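# Unpacking the Velel haul, one bed's worth

Ilaria Ruggiero came home in November with 15 things from the Nellaveo store and a strong belief that all of them were bargains. I said I'd believe it when I saw it. So everything went through the guest room and onto the bed, and I got to write the captions.

The one store receipt I was shown came to 680, in a currency I had to look up, and it didn't list half of what was on it by name. Make of that what you will.

She says shopping by package is half the fun. Maybe. I've bought enough pretty wrappers in my life to want to know what's in one before I clap.

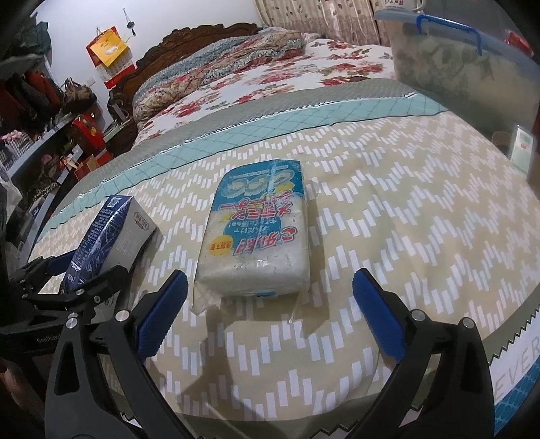
*Clear wrap, katakana in blue and red, and a red-and-yellow label. Dark blue box to the left, QR code near the top corner.*

I'll give the wrapped one this much: somebody cared about the lettering. Whether they cared as much about the contents is a separate question, and the red-and-yellow label doesn't settle it for me, as I can't read a word of it. Ilaria can't either — she bought it on the strength of the colors.

As for the box, I have never once scanned a QR code on packaging and been glad I did. Thabiso Pretorius swears by them and tells me I'm missing recipes, manuals, whole videos. He also paid for 2 years of the Masilela app, so I weigh his advice accordingly.

The chevron bedspread and the rose duvet were here already and are not part of the haul. Three people have asked where the roses came from, which is more than have asked about the shopping. They're from Lernitmont, years back, and no, I don't think they still make them.

Prices to follow if Ilaria finds the other receipt. I'm not holding my breath.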